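Gudrun Engström keeps the rules to every game the Urusholm library lends out in one green binder. When I met her at the back table on a morning in May, she had it open to a page she was rewriting for the third time.

"People don't read past the first paragraph," she said. "So whatever goes there has to get them playing."

Engström taught fourth grade for 34 years before she retired and moved to Urusholm. She started the lending shelf with games from her old classroom, most of them missing something. The library now lends games the way it lends books, for three weeks at a time, with one renewal. Last year they went out 1,198 times.

I asked what people borrow most. She named two card games and then Strömberg, a trading game with a long board and a lot of small wooden barrels.

"Strömberg is out all winter," she said. "It takes four hours. In June I can't give it away."

The barrels are a sore point. They roll under furniture and come back short, and she used to charge for them. She stopped after a family quit coming over a fee of two dollars. Now she buys spare parts in bags and refills the box herself. Borrowers are asked to write on a slip what's missing, and most of them do.

Kerstin Fagerlund, who runs the front desk, was against the shelf at first. She told me so herself when she came over with the coffee.

"I thought it would be noisy and I thought we'd lose everything," Fagerlund said. "It is noisy."

Her daughter Randi, who is 11, learned to add on Engström's games. Engström doesn't make much of this. In her view most kids will do arithmetic if there's a score to keep, and the trick is leaving them alone while they do it. She won't correct a child's total at the table unless another player asks.

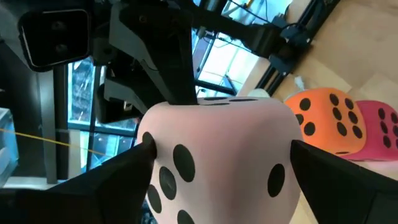
"The other kids catch it," she said. "They're a lot stricter than I ever was."

She is less patient with adults, who she says argue about rules they haven't looked up. House rules are fine with her as long as they're agreed on before the first turn. She plays one herself: in her version of Kutier, the youngest player may take back one move per game. The printed rules don't allow it.

I asked whether she ever gets tired of games. She thought about it while she punched holes in a new page.

"I get tired of winning against seven-year-olds," she said. "But I don't let them win either. They know when you do that."

Her next job is a set of large-print rule sheets, which Oda Amundsen at the senior center asked for. Eight are finished. Strömberg will be the last one — the rulebook runs to 50 pages, and Engström thinks she can get it down to six.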